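Subject: Re: [makers-coop] Wholesale terms for the bag project

On 10 March 2025, a member wrote:

> Has anyone here sold through Inik? We have 526 canvas bags sewn and our shop in Draltholm can't move them all. They want 20 percent off plus free returns, and I'm scared of the returns part.

Oh, I know that feeling! We went through Inik with our aprons in January, and the discount was fine - the returns nearly sank us. They can come back for months, and you've already paid your sewers by then. I'd ask for a cap, and I'd ask before you ship anything. 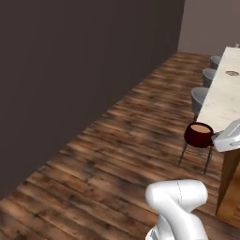
One of the women at Runham told me they got theirs capped at 5 percent, just by asking, and that Inik didn't even push back. She said they'd have walked away otherwise, with wages due every two weeks.

So it can be done. Get it in writing, though (we didn't, silly us).
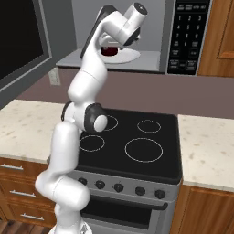
Your other question was labels, and I'd keep them small and put the sewing group's name on the front, with the story inside. Buyers at Adjei liked ours much better once we stopped cramming it all on one tag. For color I'd go dark red, like the little thing on the microwave turntable up there, because it shows up so nicely against something pale. Black thread for the lettering.

I can send you our old contract if it helps - just write me off list.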